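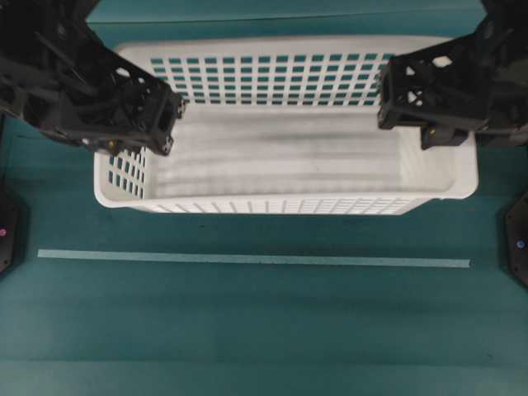 White baskets: what replaces the wire ones

The wire baskets in the linen room and the small-goods bay are being withdrawn in August. Their replacement is the white plastic basket, ordered from Paulík under stock number 1532. It is a rectangular basket, longer than it is wide, with rounded corners and openings through the walls. The rim flares slightly, and the floor inside is flat. Most sections will know the type already from the trial shelf outside the sewing room.

The first delivery is 100 baskets. Sections that returned the request slip will get theirs first, and what remains goes to general stock. A section that needs more than its present number of wire baskets should put this in writing, with the shelf position where the extra ones will stand. Requests that say only "as many as possible" will be returned.

The wire baskets were bought in several sizes over several years, and no two shelves hold the same mix. The coating has split at the welds on the older ones. Knitted items catch on the exposed ends, and rust marks have been traced to the bottom of the baskets on two shelves. Repair was priced and came out higher than replacement.

Baskets going out of use should be emptied, stripped of labels and stacked by the goods door. Tie-on labels can be kept. Wire baskets with broken handles go in the scrap cage directly and need no paperwork. 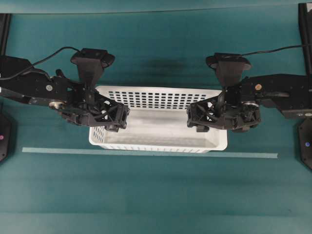
Milagros Barroso

Folding for a shallow basket takes some adjustment. The wire baskets were deep, and most of us filled them by standing the folded pieces on edge and pushing until nothing moved. A shallow basket filled that way ends up with a load standing above the rim, and the next basket cannot be set on top of it.

The method we have settled on in the linen room is as follows.

Hand towels are folded in thirds lengthwise and then in half twice. They lie flat, fold toward the front, in two stacks side by side. Stop when the stack is level with the rim. The count will differ between the thin towels and the thick ones, so go by height.

Dishcloths are folded in quarters and placed in rows across the short dimension. They may stand on edge if the row is full. A part row falls over when the basket is pulled from the shelf, so lay a part row flat.

Pillowcases go in flat, with the open end to the back.

Aprons are the difficult item. The ties work through the openings in the walls and snag on the neighboring basket. Wind the ties around the folded apron once and tuck the ends under. If the ties are too short to wind, fold them inside before the last fold.

Do not mix items in one basket to save shelf space. Two half-full baskets are easier to count than one mixed one, and the count sheet has no line for mixed baskets.

Sheets are not included. They stay on the open shelves until the Prurier trolleys have been refitted - the present trolley shelf is too narrow to take a basket of any kind lengthwise, and sheets carried in short loads take twice as many trips.

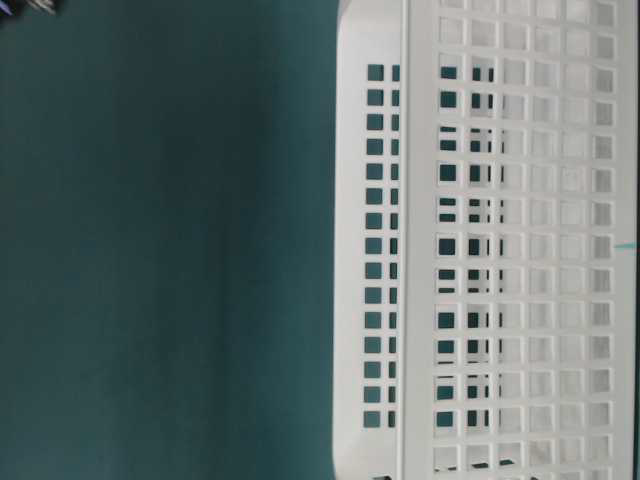
By Anong Kaewsai, small-goods bay

Cleaning and labeling come up in every note I have had about the new baskets, so both are dealt with together.

The square openings in the lattice are small, and lint settles at the edges of them. A cloth takes lint off the bars and pushes the rest into the corners of the holes. Use the soft round brush from the sink cupboard and work from the inside of the basket outward. Rinse with the basket tilted on one long side, then turn it over on the rack. Lukewarm water and the ordinary dish liquid are enough. Scouring powder dulls smooth plastic and should be kept away from these.

Adhesive labels do not hold on a perforated wall. There is too little flat surface between one opening and the next, and the label peels at the first wash. Two types of tag were tried. The Flakum clip tag holds well but stands out from the wall and is knocked off when baskets are slid in side by side. The flat card tag, tied through two neighboring openings with cotton tape, stayed on through 11 washes with the card taken out each time. We are using the card tag.

Tie it on the short end that faces the aisle, near the rim, with the knot inside. Write the item name first and the shelf number under it. Leave out the date and your initials.

Small goods need a liner. Buttons, hooks and curtain gliders should stay in their boxes, and the boxes go in the basket. Loose pieces of any size are not to be put in without a liner, even for a short time. Liners are cut from the gray felt on the end roll.
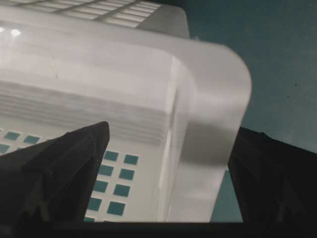 Gillside Stores and Linen Department

Notes on inspection. Each basket should be checked on arrival and again at the yearly count. Look first at the rounded corners, where one wall curves into the next, then at the ribs, then along the rim. Run a thumb over any line that looks like a crack. A mold line is even along its whole length and can be ignored. A crack catches the nail.

Set cracked baskets aside with a strip of red tape on the rim. They can be exchanged if reported on the delivery form, but the supplier will not take back a basket that has been tagged or cut. Do not trim a rough edge yourself.

Stacking limit is four filled baskets on the floor and two on a shelf. Nested empty baskets may go higher if the pile is against a wall. The shelf nearest the radiator in the linen room is not to be used for baskets at all.

Request slips are in the tray by the stores window. Completed slips go to Milagros Barroso for linen and to Anong Kaewsai for small goods.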